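Projects > Year 2 > Handling and Grasping > Group reports

Bead sorting with a hand-held gripper tool: fault report
Florin Bogdan and Stela Manole, 30/07/2020

4. Fault during the February trials

The tool was used to record sorting demonstrations, which were then replayed on the bench arm. Of 1540 recorded picks, 60 ended with the jaws closing on an empty patch of tray. All 60 came from the same two sessions.

We first suspected the jaw servo. It was swapped for the spare and the fault remained. The logs then showed that the width reading had drifted by 3 mm over each session. The grub screw on the encoder shaft had worked loose and the shaft was slipping under load.

A second problem came to light during the checks. The stop button cut power to the servo but left the logger running, so a stopped pick was saved as a good one. This is a safety matter as well as a data matter, as the arm would later replay a movement that a person had chosen to halt.

5. Changes made

The screw was refitted with thread lock. The stop signal now also closes the log file and marks it as void. Gloves are worn at the tray, and hands stay clear of the jaws while the servo is live. The two bad sessions were deleted.

The drift has not been measured over a full day.

Comments

Octavian Buzatu: Which thread lock did you use? Ours crept again after a week.

Stela Manole: Medium strength. No creep so far, but we check it before each session.

Bogdan Stoica: Section 4 should say which firmware was on the logger.

Related reports
Welico tray feeder: jam log
Encoder mounting on the Vostumham arm
Etodbridge bench: stop circuit wiring

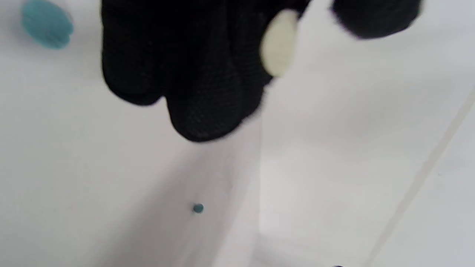
Figure 2. Bead handling in black knit gloves, with a small teal bead on the white surface below.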